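Updated 27/01/2021

# Looking after your wrestling boots and gear at home

I love this stuff almost as much as I love the matches! Give me a bucket of lukewarm water, a pair of scuffed boots and an old show playing in the next room and I'm happy for the whole evening. These tips started as a handout for new trainees at Melusberg, where I've been training (and patching other people's knee pads) for years now, and it has grown every time somebody asked me a question I couldn't answer on the spot.

## Boots

Unlace them all the way. I know, I know, it takes forever with tall boots, but you can't get at the tongue any other way, and the tongue is where the sweat sits. Brush off the mat dust first with a dry shoe brush, then go over the outside with a barely damp cloth. If you have patent boots, a drop of dish soap in the water takes off most of the black streaks from the ropes. Dry them right away with a soft towel so you don't get spots.

For real leather, wipe, dry, and then rub in a little conditioner. A little! My first pair got so much of it that they squeaked for a month. Let it soak in for 30 minutes and buff off what's left.

Stuff the boots with plain newsprint and stand them upright somewhere airy. Swap the paper once before bed. Keep them off the radiator – heat lifts the soles, and I've had two pairs come back to me flapping at the toe.

Laces go in a mesh bag with the regular wash. Buy spares in a longer size than you think you need, and if the tips fray, a short piece of heat-shrink tubing from the hardware store makes a wonderful new one. Othmane Gaber showed me that trick, and his white laces still look brand new.

## Knee pads and elbow pads

Turn them inside out as soon as you get home. If you only take one thing from this page, please take that! A pad that spends the night balled up in a gym bag will smell like it for weeks.

My usual wash goes like this:

1. Fill a bucket with lukewarm water and add a small squeeze of mild detergent.
2. Add a cup of plain white vinegar if they're really ripe.
3. Push the pads under, squeeze, let go, and repeat until the water turns cloudy (it will).
4. Leave them for 20 minutes, rinse until the water runs clear, and press them flat between two towels.

Never wring foam. It creases, and the crease ends up right on the kneecap. Dry the pads flat on a rack with space underneath, and flip them after a few hours. 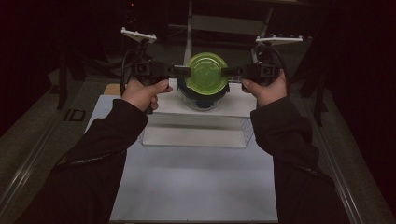 If the foam has gone flat in the middle, you can often save the sleeve. Unpick the seam at the top edge, slide the old piece out, and trace it onto a new sheet of closed-cell foam. Cut just inside your line with a fresh blade. Then whip-stitch the seam shut with upholstery thread, which holds up far better than the regular kind when you're dropping to your knees all night.

## Tights, trunks and singlets

Cold water, inside out, gentle cycle, no fabric softener. Softener coats the stretch fibers and they go baggy at the seat, and you do not want to find that out in the ring. Anything with foil or glitter print gets washed by hand in the sink.

Test for color bleed before the first wash. Dab a hidden seam with a wet cotton ball, and if it comes away red, wash that piece alone. Ratree Saithong once did her whole team's new gear in a single load and they wrestled in pink through July. It looked fantastic, to be fair!

For popped seams, use a zigzag stitch and a stretch needle. A straight stitch will snap the first time you go over the top rope. If you're sewing by hand, backstitch in small steps and pull the fabric slightly as you go.

## Masks and robes

Masks need a soft baby toothbrush around the eye mesh and the mouth seam. Dry them over an upside-down bowl so they keep their shape. Robes with sequins should hang inside out in a cotton garment bag, and a padded hanger is worth every penny with all that weight on the shoulders.

## The bag itself

Empty it completely after every show, shake it out over the yard, and wipe the lining with the same vinegar mix. I keep an open box of baking soda in the closet where mine lives. Put a few dryer sheets or a bar of soap in the side pocket and the next drive will be so much nicer for everybody in the car.

Wrist tape gets a zip bag of its own, with the end of each roll folded under so you can find it with cold fingers.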